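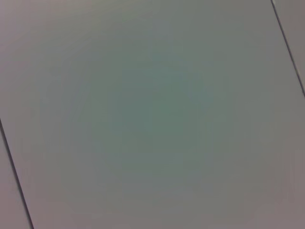
Section 4. Safe Work Rules for Wrist Camera Set-up and Checks

This section applies to all Stureo arms fitted with the Plulley wrist camera. Read it before you power the arm for the first time, and again after any change to the mount, the tool or the cell layout. The rules here are in addition to the safety rules of your own site. Where the two differ, follow the stricter one.

4.1 Who may do this work

Only people who have finished the operator course may jog the arm or clear a stop. A person in training may do the steps in 4.3 and 4.4 with a trained operator beside the pendant. Camera settings may be changed only by someone with a supervisor login. Do not share logins. The controller writes the login name into the record for every change, and the record is what an inspector will ask to see.

4.2 Before you start

1. Walk all the way around the cell. Remove loose tools, cups, packaging and cable ties from the reach of the arm.
2. Check that every gate is closed and that the gate light is green.
3. Press each emergency stop in turn. The pendant must show STOP each time. Reset before you press the next one.
4. Look at the camera cable from the connector to the first clamp. Replace it if the jacket is cut, flattened or shiny from rubbing.
5. Set the mode key to MANUAL and take the key with you.

CAUTION: Do not enter the cell with the key in AUTO, even to pick something up from the floor.

4.3 Checking the mount

1. Move the arm to the service position from the pendant. Keep the speed at the manual limit.
2. Lock out the main switch.
3. Tighten the four mount screws in a cross pattern, a little at a time. Use the driver supplied with the mount. Do not use thread glue.
4. Wipe the lens with a dry lens cloth. Solvents will cloud the cover.
5. Turn the tool flange by hand through its free play. The cable must not pull tight at either end.
6. Remove the lock, restore power and wait for the camera status to read READY.

Note: If the status stays at WAIT, turn the power off, reseat the connector and try once more. If it still reads WAIT, call the Dikcombe service desk and quote fault code 683.

4.4 Flat surface check

The flat surface check shows whether color and brightness are even across the view. Use a plain, matte surface that fills most of the view. Seams between panels are acceptable if they stay near the edges or corners and the middle is clear. Surfaces with print, screws, stains or gloss are not acceptable.

1. Stand outside the reach of the arm with the pendant in your hand and your thumb clear of the jog keys.
2. Jog the arm until the surface fills the live view. Come to a full stop before you look at the screen.
3. Leave the room lighting as it will be during production. Do not add a hand lamp.
4. Open CAMERA, then CHECK, then FLAT.
5. Compare the middle of the view with the corners. A soft, gradual change in color from the center outward, such as gray-green fading to a warmer pinkish gray, should be noted on the check sheet as "center tint."
6. Look along any seam in view. Slight blur is acceptable for this check. Focus is set separately in Section 5.
7. Press SAVE. The controller keeps the result with the login name.

The surface does not have to be square to the camera. A seam that runs across the view at a slant has no effect on the result. Do not turn the wrist just to straighten it, as the extra move brings the cable closer to its limit.

Center tint alone is no cause to stop work if the job does not sort or inspect by color. If the job does depend on color, run the Saliba color routine and repeat steps 4 to 7. If the tint remains, tag the camera and keep it off color work until it has been serviced. Parts finding by shape may continue.

CAUTION: The camera is not a safety device. It must never be used to decide whether a person is in the cell. A view that shows a bare surface tells you only what is in front of the lens.

4.5 Rules for moving close to a surface

Close moves cause most of the damage to camera covers. Follow these rules each time.

- Use step jog for the last part of the approach. Do not hold the key down.
- Watch the arm while it moves. Look at the screen only when it has stopped.
- Back away along the same path you came in on.
- Do not save a close position as a home position.
- If you lose track of the distance, release the enable switch and look at the arm from the side.

4.6 Records

Keep saved checks for 48 months. Write the following on the sheet at the cell:

Arm serial number
Surface used
Lighting on or off
Center tint, yes or no
Operator initials

Repeat the flat surface check after any lens or cover change, after any contact between the camera and another object, and after the room lighting is changed. A failed check must be signed by the shift lead before the arm goes back to AUTO.

Continue with Section 5, Focus and Distance.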